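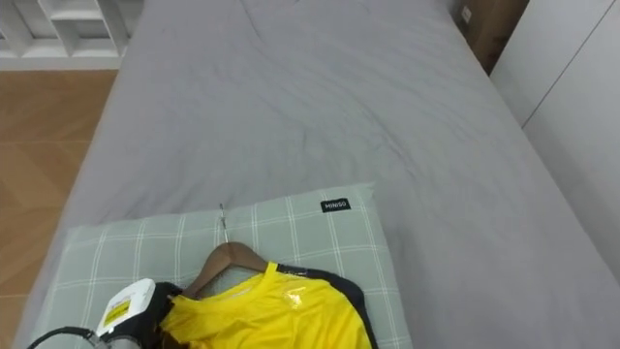
Shirt, hanger and pillow on the bed, grey fitted sheet.

Ekstead Records Rooms Changelog Contact
Search this site Go
Datasets > Household > Bedroom > Narodetti bedroom record

# Narodetti bedroom record: data card

## Summary

Narodetti is a record of small bedroom jobs: clothes put on hangers, shirts laid out for steaming, pillows stacked and moved, fitted sheets left on or changed. Each entry covers one job in one room and consists of pictures, an object list and a short written note. The record is meant for people who study how bedding and clothes are handled at home. It was compiled at Ekstead by Nour Twal and Kai Wendt. Object names were checked by Orest Hrynyshyn.

## Contents

- 500 entries
- 23 object names
- three room layouts, named Floreck, Haddad and Plain

The layouts differ in where the wardrobe stands and which side of the bed is kept clear. Bed linen may change between entries in the same layout.

## Object names

Names are lower case, singular and in British spelling. The ones most often queried:

- `fitted_sheet` – a sheet with a gathered edge. A flat sheet is `sheet`, even when tucked in.
- `pillow` – the pillow with its case on. A case by itself is `pillowcase`.
- `hanger` – any clothes hanger. The material goes in the `material` field and is left blank if in doubt.
- `shirt` – short or long sleeved, with or without a collar. A cardigan is `knitwear`.
- `steamer` – a handheld garment steamer. An upright one on a stand is `steamer_stand`.

Colour is one plain word (`grey`, `green`, `yellow`). Where a garment has a contrasting panel, the main colour goes in `colour` and the second in `trim`. Sewn labels are transcribed in `label_text` if every letter can be read. Otherwise the field stays empty.

## Positions

Positions are given relative to the bed: `head`, `foot`, `near_side`, `far_side`. A thing lying on another thing takes the field `on`, so a shirt on a pillow is `on: pillow` and the pillow is `on: bed`. Stacks are listed from the bottom up.
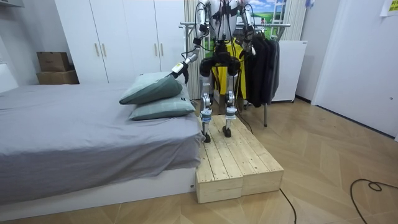 **Are two stacked pillows entered as one object or two?**

Two. Each pillow has its own line, and the upper one carries `on: pillow` with the number of the lower one.

## Known problems

- Sage and grey-green linen was entered as `grey` in the early Haddad entries. Georges Yammine corrected most of them in May – the rest are marked `colour_check`.
- Creases in sheets are not recorded. An earlier field, `smoothness`, was dropped after three annotators failed to agree on it.
- Notes vary in length. Some are a single line.

## Changes

February 4, 2025: `trim` field added; `smoothness` removed; duplicate hanger names merged.

## Contact

Corrections go to Hervé Hamel at Ekstead. Please quote the entry number and the object name.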